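From: Kwaku Akolgo
To: abugri-singers
Subject: Re: page turns in the March program

Boonmee Nuchit wrote:

> Before we print anything, can we please settle whether people are
> singing from paper or from tablets? I have had four messages this
> week from altos who want Noteria on their tablets and one from a bass
> who says he will leave if he sees a screen. I also can't find the
> second Abugri piece in the shared folder. Is it under A or under P
> for Psalm?
>
> Boonmee

Boonmee, it is under T, for "The Abugri." I have no defense to offer. I have moved it to A and left a note under P for anybody who goes looking there, so it is now filed more thoroughly than anything else we own.

On paper against tablets, I've done both for long enough to be unhappy with each. Paper falls off the stand at the quiet part. A tablet waits for the quiet part and then tells you that your sister has posted a picture of her dog. I once sang two pages of a motet from memory because the screen had dimmed and I didn't dare poke it in front of 43 people, half of them related to the tenors. My memory of the motet was better than I feared and worse than the audience deserved.

The bigger job is the library itself. We have 1256 sheets of the old Stukier edition, most of them with somebody's breath marks from before I joined, and in bar 19 of the Gloria those marks flatly disagree with each other. Some say breathe. Some say DO NOT BREATHE, underlined. One says "lunch?" I would like to scan a clean set and retire the rest, but I have been told three times that the old ones have "the good pencil in them," and I know when I'm beaten.

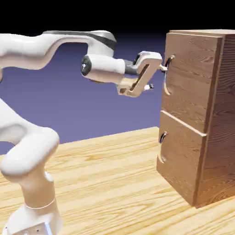 Do we have to buy new copies for everyone who wants to sing from a screen? We bought the Stukier as printed copies only, so a tablet singer needs either a digital copy of their own or a written okay from the publisher, and I've asked for the okay.

I wrote to them in the middle of the month and got back a very polite form, which wants to know our "territory." I put down the church hall and the parking lot. If they come back with a price I'll post it here before anyone spends anything. Please don't scan yours in the meantime and send it around with a wink. I have seen the wink and I am pretending I haven't.

For March, then, my proposal:

Paper for the Stukier pieces, old copies, good pencil and all. Tablets are fine for the two Abugri pieces, which were written for us and which we may copy until our arms drop off. If you use a tablet, turn on airplane mode and set the brightness before we walk on. Bring a paper copy of page one anyway. I know you won't.

Page turns: the bad one is still 11 to 12 in the Psalm, where the whole choir turns at once and it sounds like a flock of geese leaving a pond. Sopranos turn a bar early, please, basses a bar late. Altos and tenors can work it out between them - I've stopped trying to follow that argument and will simply conduct through it.

Folders: the black Ikex ones only. Last time we had three shades of black and a navy, and the navy was mine.

Rehearsal starts at 7:15 as usual, so I'll see most of you at 7:25.

Kwaku

Comments (4)

lowalto2: The Gloria breath is after "pax." It has always been after "pax." I have the pencil to prove it.

Boonmee N.: Found it under A, thank you. There is now a second copy under A with a different last page. Which is the right one?

K. Akolgo: The one with the ending. I'll delete the other tonight.

bass_at_the_back: For the record, I said I would leave if I saw a screen LIT UP. Dimmed I can live with.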